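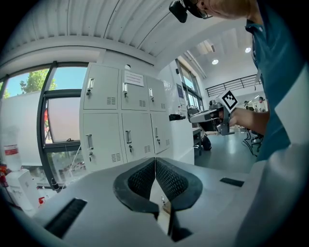 Duarte Amaral

Small Craft Design, Handout 6: Stability and Ballast in Keelboats
Revised May 27, 2026

Scope

These notes cover initial stability, the righting arm curve, and the choice of ballast weight for single-hull sailing boats up to nearly 20 feet on the waterline. Multihulls are treated in Handout 9. Read the section on hydrostatics in Handout 4 first. The symbols are the same.

1. Terms

G is the center of gravity of the whole boat, crew included unless stated. B is the center of buoyancy, the centroid of the underwater volume. When the boat heels, B moves to the low side. G stays where it is as long as nothing on board shifts. The horizontal distance between the line of weight through G and the line of buoyancy through B is the righting arm, GZ. Righting moment is GZ times displacement.

M, the metacenter, is the point where the line of buoyancy crosses the centerline at small angles of heel. GM is the distance from G up to M. For small angles:

GZ = GM x sin(heel angle)

This holds well enough to 7 or 8 degrees for most hulls. Past that, use the cross curves. Students keep carrying the small-angle formula out to 30 degrees and the answers are wrong, usually on the generous side for narrow boats with low freeboard.

2. Form stability and weight stability

A wide, shallow hull gets its early stiffness from shape. B moves out quickly as the boat heels, GM is large, and the boat feels firm at the dock. The same hull may run out of righting arm early, once the deck edge goes under.

A narrow, deep hull with a ballast keel starts out tender. It heels easily to a moderate angle, then stiffens, and GZ often peaks much later. Its range of positive stability is longer.

Most production boats sit between these. When comparing two designs, ask for the full curve. A single GM figure says little about what happens in a knockdown.

3. Worked case: the Brello

The Brello is a keel daysailer with a fin and bulb. Displacement in sailing trim is 2,000 pounds. The fin and bulb together weigh 850 pounds, for a ballast ratio of 0.425.

From the inclining test, G is 0.20 feet below the waterline. From the lines plan, M is 1.85 feet above it.

GM = 1.85 + 0.20 = 2.05 feet

At 5 degrees of heel, sin = 0.0872, so:

GZ = 2.05 x 0.0872 = 0.179 feet
Righting moment = 0.179 x 2,000 = 358 foot-pounds

Now suppose the owner fits a heavier mast. The added weight is 20 pounds with its center 14 feet above the waterline. New displacement is 2,020 pounds. Take moments about the waterline, with up as positive:

Old boat: 2,000 x (-0.20) = -400
Added mast weight: 20 x 14 = 280
Sum: -120
New G: -120 / 2,020 = -0.059 feet

G has come up by 0.141 feet. Ignoring the small change in M, GM falls to 1.91 feet. One percent added to the displacement has taken off nearly 7 percent of the GM. Weight aloft also slows the roll, and some crews mistake this for an easier motion.

4. Inclining test, short form

Pick flat water and no wind. Slack the mooring lines. Empty the bilge, and either fill tanks completely or drain them. Hang a plumb bob in the companionway over a batten marked in tenths of an inch. Our bob line is 85 inches long.

Move a known weight w a known distance d across the deck and read the deflection. Then:

GM = (w x d) / (displacement x tan(heel angle))

tan(heel angle) is the deflection divided by the length of the bob line, in the same units. Take at least four readings, two each side, and plot moment against tangent. The points should fall on a straight line through the origin. A bend in the line usually means loose water in the bilge or a mooring line coming tight.

5. Problems

5.1 A boat displaces 2,000 pounds. A weight of 85 pounds is moved 4 feet across the deck and the 85-inch bob line deflects 7.0 inches. Find GM.

5.2 For the Brello with the heavier mast, how much lead must be added to the bulb, 3.6 feet below the waterline, to return G to its first position? Give the new displacement.

5.3 Sketch the GZ curves of a beamy centerboarder and a narrow keelboat of equal displacement on one set of axes. Mark the deck-edge angle on each.

Solutions are due before the session on rudders. Show units at every step.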